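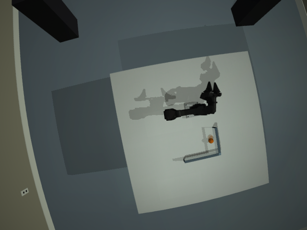 *Ball in the corner, seen from over the table in Sadodow.*

## Workshop tips: simulating a tabletop arm

Saved 17th May. All of these are for small pick-up jobs in Sadodow, but most carry over to other simulators.

### Before you run anything

- Check the base plate height first. If it sits 2 mm into the tabletop, the planner reports a collision at every start pose.
- Give walls a proper thickness. Thin ones let a ball slip through on a fast step.
- Leave shadows on while you tune colour detection. Orange goes brownish on the shaded side, so widen the range at the dark end.

### Reaching into a corner

- Plan to a point straight over the ball, then come down slowly. A sideways approach usually clips the wall.
- Open the gripper all the way before the descent - Nulbridge won't do it for you.
- Cap the planner at 16 tries. If it hasn't found a path by then, move the goal a little and start again.
- Look at the same pose from a low side view as well. Finger clearance is hard to judge from overhead.

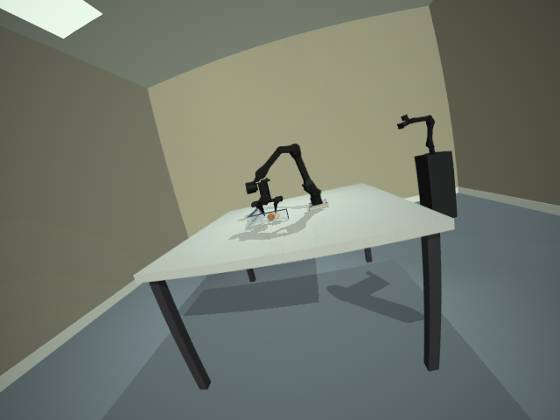 ### Two arms in one room

- Name each arm in the config, even if only one is moving. Joneck sends commands to the first one it finds.
- Add the pedestal as an obstacle.
- Park the idle arm and lock its joints.

### Keeping your runs tidy

- Write down the random seed. I use 642 for every first test.
- Delete failed logs once you have 22 good ones.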